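4.2 섞인 통과 나뉜 상자: 놀잇감 정리를 다시 들여다보기

앞 절에서 설문 이야기를 꽤 길게 했는데, 솔직한 마음을 적자면 나는 설문보다 이쪽이 훨씬 재미있었다. 사람들이 "정리를 어떻게 하세요?"라는 질문에 써 준 답과 막상 통을 열었을 때 나오는 물건들이 참 많이 달랐기 때문이다. 설문에서는 다들 종류별로 나눈다고 답했다. 그런데 통 안을 보면 공 옆에 천이 있고, 천 밑에 또 뭔가가 있고, 인형은 구석에 얼굴만 내밀고 있다. 우리 집도 마찬가지라서(연구자의 집을 자료에 넣지는 않았다!) 처음부터 이 결과가 그리 놀랍지는 않았다.

Kulik 조사에서 모은 정리 기록은 모두 181건이다. 여기서 '정리 기록' 한 건이란 놀잇감이 담긴 통 하나를 두고 참여자가 물건을 꺼내거나 옮기거나 다시 넣은 한 차례의 과정을 말한다. 통을 통째로 비운 경우도 있고 손에 닿는 것 두어 개만 옮기고 끝낸 경우도 있는데, 나는 둘을 따로 빼지 않고 같이 다루었다. 처음에는 짧은 것을 버릴까 하다가 마음을 바꿨다. 정리를 하다 마는 것도 정리의 일부라고 생각하는 쪽이고, 이 점에서는 Bevar 분류표를 만든 쪽과 의견이 조금 다르다. 그 분류표는 끝까지 간 기록만 센다.

물건에 이름을 붙이는 일이 의외로 골치 아팠다. 공은 쉽다. 축구공이든 테니스공이든 둥글고 구르면 공이다. 그런데 꼬아 만든 밧줄 장난감은 어디에 넣어야 할까? 천으로 봐야 할지, 끈으로 봐야 할지, 그냥 장난감으로 봐야 할지 기록지마다 답이 달랐다. 가시처럼 돌기가 난 공도 비슷했다. 어떤 기록지에는 공으로, 어떤 기록지에는 '촉감 놀잇감'으로 적혀 있었다. 결국 Bevar 분류표의 갈래를 그대로 쓰지 않고 세 갈래로 줄였다. 구르는 것, 접히는 것, 그리고 나머지. 나머지가 너무 크다는 지적을 이미 받았고, 맞는 말이라고 생각한다. 다음에 할 때는 봉제 인형만이라도 따로 떼어 낼 생각이다.

갈래를 줄이고 나니 눈에 들어온 것이 천이었다. 나는 놀잇감 통을 조사하면서 천을 이렇게 많이 만나게 될 줄 몰랐다. 수건인지 담요인지 옷인지 알 수 없는 천들이 장난감 사이에 끼어 있고, 대개는 다른 물건을 덮고 있다. 천이 위에 있으면 그 밑에 무엇이 있는지 보이지 않으니 참여자는 먼저 천을 들춰야 하고, 들춘 천은 갈 곳이 없어 다시 통 가장자리에 걸쳐진다. 기록지 여백에 "천은 나중에"라고 적어 둔 사람이 여럿이었는데, 그 '나중에'가 언제인지는 적혀 있지 않았다. 접히는 것은 접혀 있을 때만 자리를 적게 차지한다. 뭉쳐 넣은 천은 통의 절반을 먹고도 어디에 놓였는지 말하기 애매하다.

그다음은 그릇 이야기다. Zimow 배치라고 부르는 구성에서는 섞인 통 옆에 작은 상자를 나란히 혹은 위아래로 붙여 두고, 곁에 따로 그릇을 두기도 한다. 상자는 색이 서로 다르고 윗면에 둥근 구멍이 있다. 나는 이 구멍이 마음에 든다. 뚜껑을 여닫을 필요가 없고, 구멍에 들어갈 만한 물건과 그렇지 않은 물건이 저절로 갈린다. 대신 큰 것은 처음부터 탈락이다. 축구공을 들고 구멍을 한 번 내려다본 다음 도로 통에 내려놓는 장면을 나는 몇 번이나 되감아 보았다. 그림 3이 이 배치를 보여 주며, 본문에서 '통'이라고 하면 회색 통을, '상자'라고 하면 구멍이 난 색색의 상자를 가리킨다.

색이 정리 규칙으로 읽히는지도 궁금했다. 노란 상자가 있으면 노란 물건을 거기에 넣고 싶어지지 않을까? 나라면 그랬을 것 같은데, 기록지에 색을 이유로 적은 사람은 적었다. 오히려 가까운 상자, 손이 먼저 가는 상자를 골랐다는 답이 많았다. 여러 색이 섞인 물건 앞에서는 색 규칙이 금방 무너지기도 한다. 분홍과 노랑과 초록으로 꼰 밧줄을 색으로 나누라고 하면 나도 포기할 것이다. 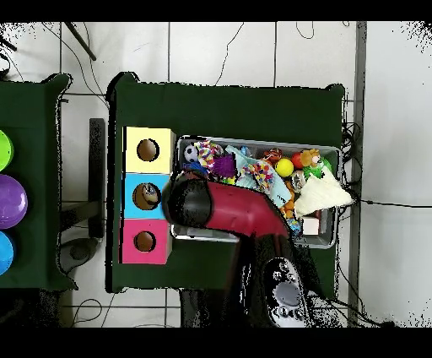

그림 3. Zimow 배치. 놀잇감과 천이 섞여 담긴 회색 통과 그 왼쪽에 한 줄로 놓인 노랑, 하늘색, 분홍 상자. 하늘색 상자의 구멍 안에 작은 물건이 보인다.

그림 3에서 내가 제일 오래 본 곳은 통의 오른쪽이다. 크림빛이 도는 복슬복슬한 큰 천이 그쪽을 다 차지하고 가장자리 너머로 살짝 늘어져 있다. 공들은 천 바깥에 드러나 있어서 찾기 쉽고, 아래쪽에 끼어 있는 작은 흰 상자 같은 것은 한참 봐야 눈에 띈다. 앞에서 말한 세 갈래로 보면 구르는 것은 드러나고, 접히는 것은 덮고, 나머지는 틈에 낀다. 물론 통 하나로 할 수 있는 말은 여기까지이고, 천의 크기를 따로 재지 않았다는 것도 이 절의 약점이다.

통을 꽉 채운 구성만 다룬 점도 적어 두어야겠다. Bennani 보관함처럼 칸이 나뉜 가구를 쓰는 집에서는 천이 다른 물건을 덮는 일이 훨씬 드물 수 있다. 그 자료는 아직 20건밖에 없어서 이번 비교에는 넣지 않았고, 5절에서 짧게만 언급한다.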